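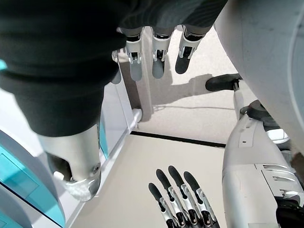 The project dealt with sleeves in rib knit, and in particular with what the fabric does between the elbow and the wrist. Rib knit stretches across its width and returns when released. A sleeve made from it can be cut narrow and still be pulled on without a fastening. The same property makes its length hard to control. Extra length does not hang straight but collects in folds, and these are difficult to judge in a dark yarn. In bright daylight over a pale beige floor, fine ribbing and soft folds can both be made out on a dark gray sleeve, and for this reason all fabric assessments in the project were made by daylight, between ten in the morning and two in the afternoon. Room lighting was left off.

1. Task

The task set for the Skaltbridge textile course was to select one part of an ordinary knitted garment, describe how it is built, and change one feature of it. We chose the lower sleeve with its cuff. The feature to be changed was the depth of the cuff. Shoulder and upper arm were treated as given and taken from an existing pattern without alteration.

2. Material

The yarn was Midavari, a wool and polyamide blend, in charcoal. One lot of 400 grams was bought in February and used for all samples, so that differences in dye or twist between lots could be excluded. A light yarn would have shown the stitches better. The dark one was kept in view of the intended use as work clothing, where stains on the lower sleeve are the usual complaint.

The samples were knitted on the Brunner flatbed in the Pellgate workshop. The body of each sleeve was worked in 1x1 rib and the cuff in 2x2 rib at a tighter stitch setting. All samples were washed once, dried flat, and left overnight before measuring.

3. Samples

Three sleeves were made. Sleeve A has a short cuff. Sleeve B has a medium cuff. Sleeve C has a deep cuff meant to be worn either flat or pushed together. The total length from shoulder to cuff edge is the same in all of them, so a deeper cuff means a shorter body. This was an early decision and in hindsight not the best one, as it ties two quantities together. A second series with constant body length was planned but there was not enough yarn left.

The seam runs along the underside. A first attempt with the seam at the back of the arm was unpicked after it twisted toward the front during washing. The cause was not established. Uneven tension at the carriage turn is the most likely explanation.

4. Procedure

Each cuff was stretched over a padded cylinder and released, up to 900 times, and the width at rest was measured before and after. The flat samples were laid on the table without tension and measured with a steel rule at the cuff edge, at mid-cuff, and at the transition to the body. Folds were assessed by eye with the sleeve hanging on a form. A simple scale was used: smooth, soft folds, firm rolls. Both authors graded independently and then compared sheets.

5. Results

Sleeve A kept its shape best at the edge but slid on the form. It had to be repositioned several times during grading. Sleeve B stayed in place and was graded as soft folds throughout. Sleeve C widened the most. Its edge was 19 mm wider at rest after the stretch test, and the transition to the body had also relaxed.

Pushing the cuff up changes the grading completely. Under compression along the arm, a thick rib does not fold sharply. It bunches into rounded rolls that bulge outward, while the finer rib above it continues to hang in loose folds. The change from one behavior to the other occurs over a short distance and follows the difference in stitch setting.

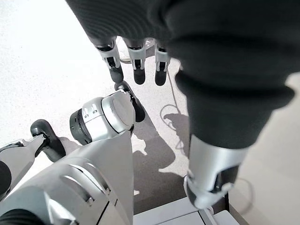

Flurina Wieser objected at the interim review that the rolls should not be counted as a fault. In her view a cuff that bunches is doing part of its work, as it takes up surplus length which would otherwise reach over the hand, and she asked for the grading to be split into appearance and function. We adopted this for the final sheets. On appearance, Sleeve C remains the weakest. On function it moves ahead of Sleeve A, and Sleeve B is first on both counts.

She also asked whether the ribs in the body should run around the arm instead of along it. Horizontal ribbing was not part of the samples. A hand-knitted swatch suggested that it lengthens under its own weight more easily, but one swatch is too little to report as a result.

6. Sources of error

Daylight varied between sessions, and two grading sheets from an overcast morning were repeated. The padded cylinder has a constant diameter, whereas a forearm tapers. Washing was limited to one cycle. Pilling was not examined. The fabric surface was already slightly fuzzy after the stretch test, and wear at the elbow would need a separate setup.

7. Further work

The next step is a cuff with the depth of Sleeve B and the stitch setting tightened over the last few courses only. Silvan Grabner has drawn the chart for it and the carriage settings are noted on the back of sheet 3. The remaining yarn is in the Pellgate cabinet, lower shelf, wound onto one cone.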